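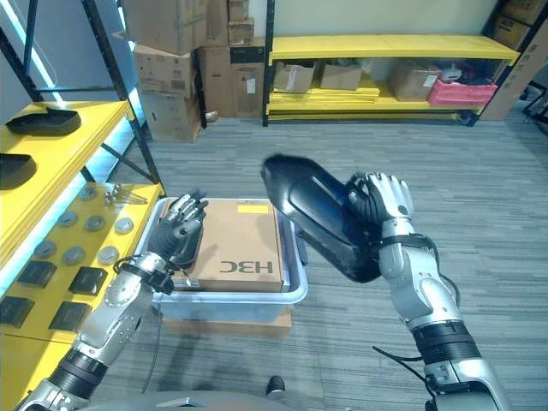 Zone de stockage : bac gris-bleu, carton H3C et pièces moulées noires.

Accueil > Vie du site > Comptes rendus > Logistique
Imprimer | Envoyer par e-mail
3 partages | 0 commentaire

Compte rendu de la réunion logistique
Site de Skurbridge, le 05/02/2024

Présents : responsable de l'atelier, service achats, magasin, qualité, secrétariat.
Excusé : service transport.

1. Approbation du compte rendu précédent
Le compte rendu est approuvé sans modification. Le magasin demande que la prochaine version soit envoyée avant la réunion et pas le jour même.

2. Pièces moulées noires, commande Velteck
Le stock informatique indique 2,202 pièces. L'écart avec le dernier inventaire est de 210 pièces. Les achats pensent à une livraison saisie deux fois ; le magasin n'est pas de cet avis et rappelle que des pièces ont été rangées sans fiche au mois d'août. Un nouveau comptage sera fait par le magasin avant toute relance du fournisseur.

3. Bacs et cartons
Les pièces sont encore posées dans des bacs qui contiennent déjà un carton. La qualité signale des rayures sur les faces brillantes. Il est décidé que les cartons de récupération seront retirés des bacs et pliés. Le fond des bacs sera garni de mousse, fournie par Nutsugah. Le devis porte sur presque 100 plaques. Les achats vérifient le délai.
Les cartons portant encore le marquage d'un autre produit ne doivent plus servir aux expéditions.

4. Tables et rayonnages jaunes
Les plateaux jaunes sont conservés. La demande de remplacement par le modèle gris du catalogue Gilurus est refusée, le budget étant déjà engagé. L'atelier souhaite que les pièces soient posées à plat, espacées, et qu'elles ne se chevauchent pas. Le sens de pose n'a pas été tranché : l'atelier préfère le bout arrondi vers le fond, la qualité n'a pas d'exigence.

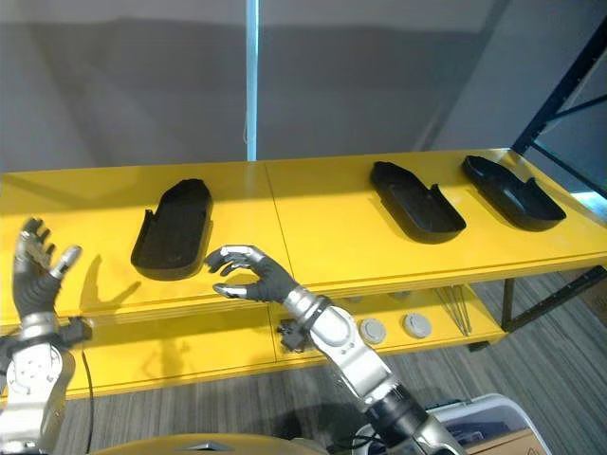
Table jaune à deux niveaux, avec trois pièces sur le plateau supérieur.

5. Sol et circulation
Rien ne doit rester au sol devant les rayonnages en fin de poste, y compris les morceaux de carton. Le marquage du passage est reporté.

6. Questions diverses
Le secrétariat attend toujours la liste des étiquettes à réimprimer. Le magasin la transmettra avec le résultat du comptage.

Actions à suivre
Comptage des pièces : magasin
Délai et devis mousse : achats
Consigne de pose à plat : atelier et qualité
Liste des étiquettes : magasin

La date de la prochaine réunion sera communiquée par le secrétariat.

Imprimer | Envoyer par e-mail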